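4.2 Bins, racks and the limits of the sorting claim

The case for open bins in small-item storage rests on a few often repeated studies, and we are less sure of it than their authors were. The Fundby survey, still the one most people cite, reported that households using open bins put things away faster than those using lidded boxes. It did not ask what state the bins were in a week later. Speed is easy to measure. Whether anyone can find the orange piece again is harder, and the survey left it out.

Our own tabletop layout was kept plain so that the storage pieces could be compared without a kitchen around them. A brown mat covers most of a white table. A cup rack with upright prongs stands toward one side, and a small white open-topped box for the play food sits in the middle.

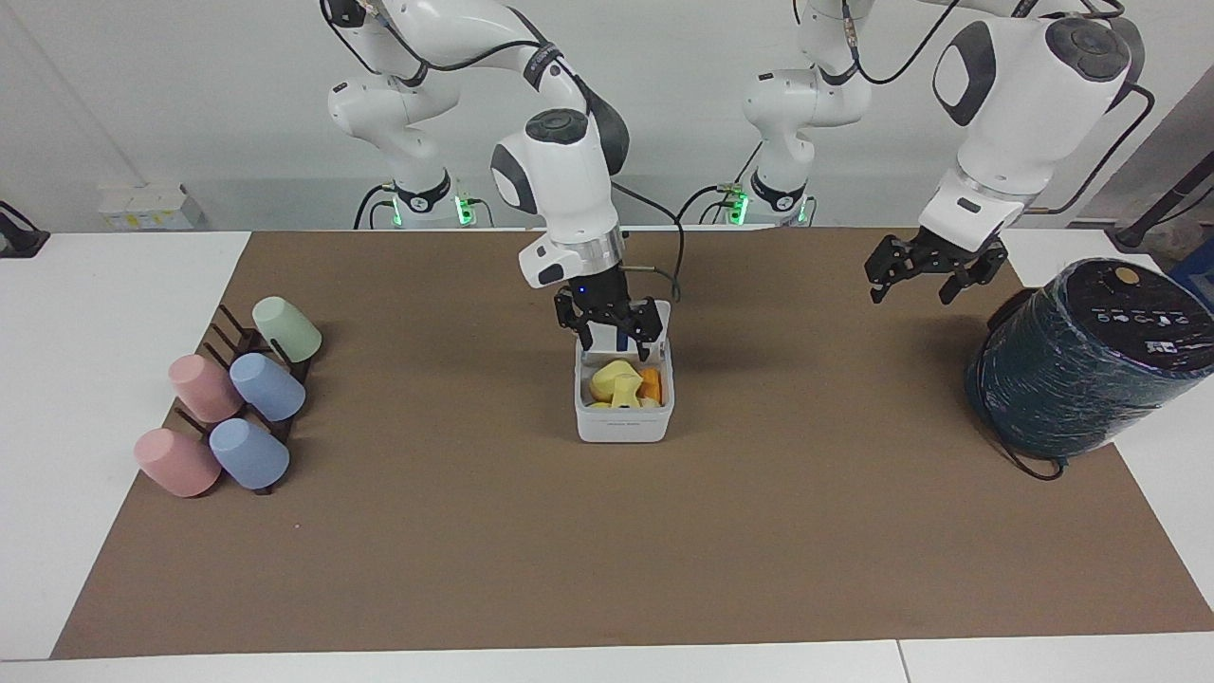
The rack gives each cup a prong, and a missing cup leaves a gap that can be noticed from across the room. The box gives nothing of the kind. Pieces settle against each other and against the walls, and since most of them are close in color, a quick look says little about what is there. Harahap treats the two as the same sort of storage, on the grounds that both are open and both are shallow. We think this is a mistake, and a costly one for the argument, as nearly all of the reported gain in that work comes from racks.

A second problem is the wording of the task. In the Budska protocol, an item counts as "stored" once it is inside the rim. By that rule a box filled in any order scores the same as one that has been sorted by color or shape. The protocol was run with 800 items over 73 sessions, and we have no quarrel with the size of it. We do doubt that a larger sample would rescue a measure this loose. The Firnance checklist is stricter - it has seven conditions, two of them on visibility from above - but it was written for shop shelves and says nothing on soft or rounded goods.

Viewed from over the table, the weakness of the rim rule is plain enough. Large pieces take up the floor of the box and small ones end up wherever there is room.

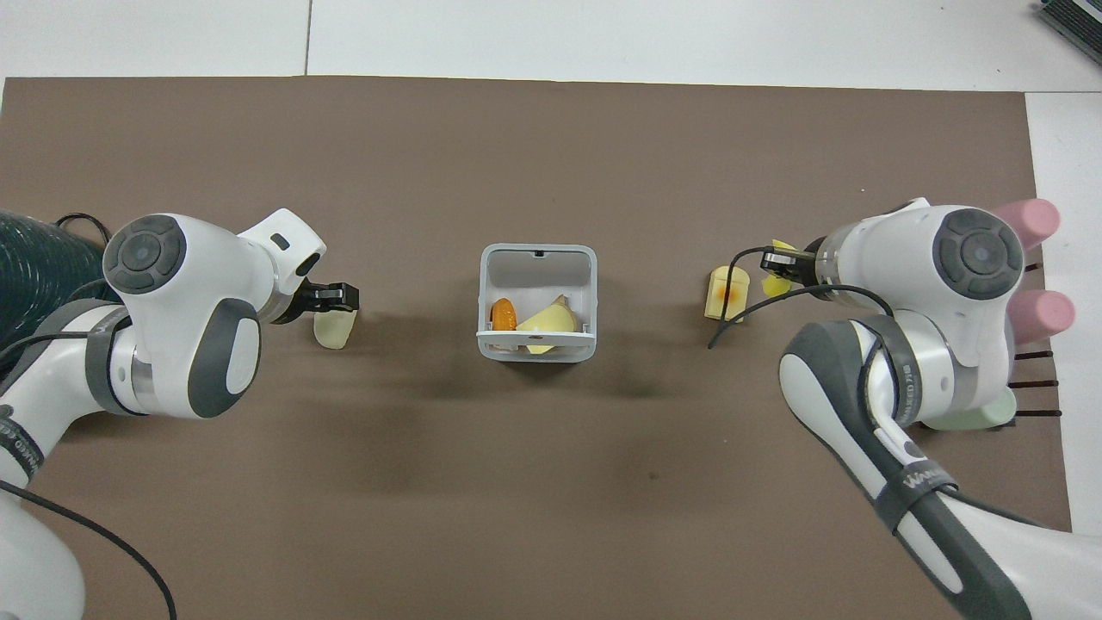

Figure 4. The white box on the brown mat, with orange and pale yellow pieces inside.

We therefore report rack and box results separately in Section 5 and give no combined score.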